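An afternoon at the Gukora open day, with breakfast laid out
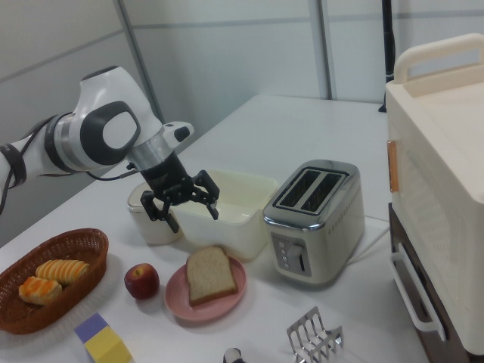 Eulalia Leiva
Writes about kitchens, gadgets and small food businesses

I'd been promising myself a trip out to Gukora ever since they started renting out arm kits to small kitchens, and when the open day came up I drove over with a notebook and a very long list of questions. Visitor badge number 448, if you please! I have no idea who the other 447 were, but plenty of them beat me to the coffee.

The thing on offer is called Culter. It's a package: one arm, one two-finger gripper, the software, and someone from Gukora who comes to your place and sets it up. They aim it at people running a breakfast counter or a small hotel, the sort of place where the same few jobs come around every morning. You pay by the month, $741, and you can send the whole lot back after 3 months if it doesn't suit you. (I asked twice about the sending back part. Freight is on them.)

The demo bay I spent the most time in had pale gray walls and a white table set up like somebody's breakfast. A toaster with a steel top, pastries in a brown woven basket, an apple, one slice of bread on a pink plate, a chrome toast rack waiting down at the near end. I got my look in while the gripper was hanging over a cream storage box with its fingers spread and nothing in them yet, and I'll admit I stood there grinning like a kid at an aquarium.

Tumelo Ngubane was running the bay and he was very patient with me. My first question was about bread, of course. Bread squashes! He said the grip force is something you set for each item, and that soft bread is the one customers ask for most and the one that takes the longest to get right. He didn't try to sell me past that, and I liked him for it. A croissant, he told me, is worse, on account of the flakes.

Then we got into the teaching side. You move the arm by hand to the spots you want and save them from a tablet, which sounds simple until you try it. I had a go on the practice arm next door and my first attempt would have put a bun neatly on the floor. The second one was fine – the joints move more easily than you'd think, and the tablet shows you which step you're on in nice big letters. The menus are another story. Three different screens have a button marked Save and they don't all save the same thing. I brought this up and Tumelo said a new version is due in October.

A few other things from my notes. There's a helper program called Flukumeo that keeps a log of every pick, which would be handy if you have more than one site. The training booklet runs to 111 pages, and I'd want the first ten and a phone number. Cleaning is on you. The fingers come off with a small key, and I asked for a spare key to be thrown in with the rental (still waiting to hear on that one).

On the way out I got talking with a couple from Henríquez, the bakery café, who were there to work out if an arm would fit behind their counter. They had brought a tape measure, which I wish I'd thought of. Reach is the thing to ask about, they said, along with where the cables go.

Would I rent one? For a counter with one person on at six in the morning, I'd give the trial a go. For my own kitchen, no, though I did look up the toaster when I got home.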